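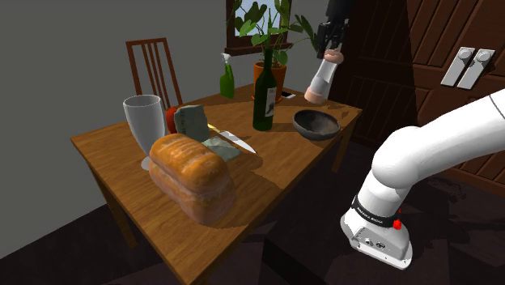 Local radio spots vs. paying for social ads, small business budget

bronzefinch
Posted in: Advertising and Promotion

I run a small mattress and bedding store and I have $1,000 a month to spend on ads. For the past year all of it has gone to social. The rep from our local station came by and offered a package: 25 spots a month, 30 seconds each, spread over morning and afternoon drive time. They write and record the ad for free.

My problem is that I can't tell if anybody still listens. I do, in the truck, but I'm 50-something and so are most of my customers. My daughter says I would be throwing the money away. Has anyone here switched from one to the other, and did you see any difference at the register?

dockside_mel
Re: Local radio spots vs. social

Ask which hours the spots will really run in. "Drive time" on a rate card can mean 5 in the morning. Get it in writing. Ours said 6 to 10 and when I asked for the log, a good part of them had run before sunup.

Apart from that I was happy with radio. We do carpet cleaning. People mentioned the ad on the phone without being asked, and nobody has ever once mentioned a Facebook ad to me.

kettlepond
Re: Local radio spots vs. social

People mentioning an ad doesn't mean the ad brought them in. They mention it because it's a thing to say. I kept a tally for 18 months at a tire shop and the answers to "how did you hear about us" were mostly junk. One man said he saw our TV commercial. We have never had a TV commercial.

dockside_mel
Re: Local radio spots vs. social

I know it isn't science. But the phone rang more in the weeks the ads ran and less when they stopped. I'm fine with that.

kettlepond
Re: Local radio spots vs. social

Were those spring weeks? Carpet cleaning goes up in spring for everyone.

dockside_mel
Re: Local radio spots vs. social

Two were spring, one was October.

rowhouse77
Re: Local radio spots vs. social

I used to sell air time, so take this for what it's worth. The free production is where small stores get hurt. The station has one or two people voicing every ad in town, and they all come out sounding the same. Same music bed, same "conveniently located," phone number read three times. The listener tunes it out.

If you go with radio, pay somebody outside for the script, or write it yourself and read it yourself. Owners who read their own copy do better than you'd think, even with a bad voice. There was a furniture place called Prieto in my old territory and the owner mumbled through every spot. Everyone in the county could do an impression of him. He was on the air for years and never changed the format.

bronzefinch
Re: Local radio spots vs. social

I do have a bad voice so maybe that's a plus. What would you put in a 30 second script? The sample they sent me has the address, hours, phone, website, financing, free delivery, and a sale on adjustable bases.

rowhouse77
Re: Local radio spots vs. social

Cut all of it except one. Store name at the start and the end, what road you're on, and one thing you want them to remember. Drop the phone number, they'll search for you. 75 words or so is plenty for 30 seconds if you don't want to sound like the fine print on a car lease.

sam_in_sales
Re: Local radio spots vs. social

I'd disagree on the phone number if the business is plumbing or towing. For mattresses, sure, leave it out.

My bigger disagreement is with doing this at all on that budget. 25 spots in a month is less than one a day. You need people to hear it several times in the same week. If you're set on it, stack them into one week, the one before a holiday sale, and stay dark the rest of the month.

marigold_print
Re: Local radio spots vs. social

We tried stacking for our print shop. It worked better than spreading them out, but the station charged more because everybody wants the same holiday weeks. Check the price before you plan around it.

Also, does anyone here use Jinex to track calls? We get a separate number for each ad and it shows which one was dialed. That would settle some of the arguing above.

kettlepond
Re: Local radio spots vs. social

Used it for a while. Fine for calls. Doesn't help if they just walk in, and for a mattress store that's most of them.

marigold_print
Re: Local radio spots vs. social

True. A coupon word might do it. "Say pillow at the counter and get a free one," something along those lines.

hollis_b
Re: Local radio spots vs. social

Nobody will say the word. We did this with our bakery ad and in a whole month 5 people said it, and two of them were my cousins. People are embarrassed to say a code word to a stranger.

The ad still worked, as far as I could tell from the Saturday-type crowds. The word just didn't measure it.

bronzefinch
Re: Local radio spots vs. social

Thanks, everyone. Talked to the rep again. They'll let me put 18 spots into one week and keep the rest for later, same price as long as it isn't a holiday. They also agreed to put the hours in the contract, 6 to 9 and 3 to 6. I'm going to cut social in half for that month but leave it running.

I wrote a script and read it to my wife. She said to slow down and take out "slumber."

sam_in_sales
Re: Local radio spots vs. social

Keeping half the social running means you won't know which one did it.

bronzefinch
Re: Local radio spots vs. social

I know. I'd like to sell some mattresses in the meantime.

rowhouse77
Re: Local radio spots vs. social

Agree with taking out slumber. Post the script if you want a second look at it. And ask for the log at the end of the week, don't wait for the invoice.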